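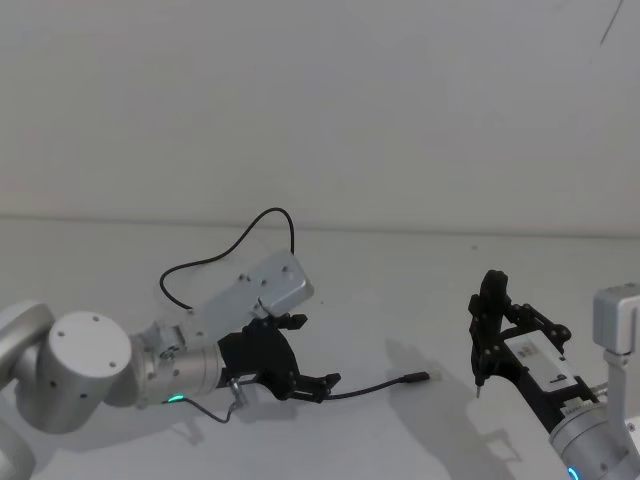 Kozan two-arm bench cell with a USB cable on the table between the grippers.

Kozan Bench Cell for cable work
Supplied and supported by Stelter
Product code: KZ 2233

Overview

The Kozan is a two-arm cell for people who must handle cables every day: test labs, small electronics makers, repair centres and technical colleges. It comes as one package with two arms, two grippers, a table, the controller and the software. You don't need to buy the parts from different suppliers and make them talk to each other.

Cables are a difficult product for automation. A metal block stays where you put it, but a cable bends, rolls and comes back to the shape it had in the box. For this reason most of our customers have tried a one-arm robot first and were not happy with it. With two arms, one can hold the cable near the plug while the other works on the plug end, or passes it to the next station.

What it is used for

– Picking up single cables from a flat table and presenting the plug to a tester
– Handing a cable over from one gripper to the other
– Repeated plug and unplug tests on sockets
– Sorting returned cables by plug type
– Teaching and student projects

If your job is not on this list, please send us a sample before you order. We will tell you the truth if the Kozan is the wrong machine. For thick power cables, for example, we normally recommend the bigger Hondar cell, which we also sell.

The arms

Both arms are the same model and can be exchanged. The outside is rounded silver-grey aluminium, easy to wipe down with a slightly damp cloth. Each arm has a small status light at the wrist, and the colour can be set in the software. Many customers choose green for one side and blue for the other, so the operator can match each arm with its panel on the screen. We find this a good habit and we use it in our own workshop.

The reach of the arms overlaps in the middle of the table. We call this the shared zone, and handovers should be programmed there. The controller watches the distance between the two arms at all times and will slow them down before they come too close.

The grippers

The standard grippers are black two-finger types with an open linkage. You can see the pivots from outside, which makes cleaning and checking simple. The fingers do not need to open wide for cable work, and we suggest to keep the opening small in the program. It saves time in every cycle.

A silver bracket is fitted to each arm for accessories. The bracket is included in the price, but the accessories are not.

Finger tips are a wearing part. We recommend that you look at them after every 2000 cycles and change them when the surface is smooth. A pack of tips is in the starter box. Further packs can be ordered from the spare parts page.

The table

The table top is plain white. We did try other colours, but a black cable on a white surface is the easiest case for any vision system, and also for the eyes of the operator. If you work mainly with white cables, ask for the grey top at the same price. Please do not cover the top with tape or printed mats, because the joins confuse the cable finding.

Soft, even light is best. Strong sun from a side window makes hard shadows, and the software can take the edge of a shadow for a cable. A simple blind is usually enough.

Software

The programs are made by guiding the arms by hand or by writing short steps on the screen. Kanyarat Meesuk in our office has prepared 19 ready programs for common tasks, and all of them are loaded before delivery. You can copy them and change them freely. She also answers questions by email, in English or Thai, and is very patient with beginners.

Updates are free during the warranty. After this you can continue to use the last version without any licence fee.

What a customer says

"We bought the cell for our returns department. The first week was slow and I was a bit worried, to be frank. My colleague had put the speed too high and the cables were slipping. Mr Wannasri came on Tuesday and showed us how to grip closer to the plug, and since then it is working well. My only complaint is the manual, where the chapter on handovers should be longer."
Kiprono Mfinanga, workshop manager, Jokance Repairs

We have taken note of the remark on the manual. A new handover chapter is planned for September and will be sent to all owners.

What is in the package

Two arms with wrist status lights
Two black two-finger grippers
Two silver accessory brackets
White table top with steel frame
Controller with emergency stop
Starter box with finger tips, hex keys and cable clips
Printed manual in English (French on request)

Not included: computer screen, camera, safety fence.

Delivery and installation

Delivery takes up to seven weeks from the order. The cell arrives on one pallet. You will need a level floor, a normal wall socket and two persons for lifting the arms. Installation by our technician Nipon Wannasri is included within the metro area; for other places we charge his travel at cost. Please allow one full day for the set-up and the first training.

Before he leaves, Nipon will fix the arm cables with you. Leave enough slack for the wrist to turn, and check that no loop can catch on the opposite gripper. If you move the cell later to another room, please repeat this check before you switch on.

Warranty and service

The warranty covers the arms, the grippers and the controller. It does not cover finger tips, or damage from a collision when the distance watch was switched off by the user. Repairs are done at our own service centre.

Price and enquiries

The price depends on the table size and the accessories, so we make an individual quote. Write to Nuanchan Wattanapong in sales with a short description of your task and the cable types. For schools and colleges there is a separate price list – please ask for Fredy Valderrama.

Demonstrations at our workshop can be booked on any working day. Bring your own cables if possible.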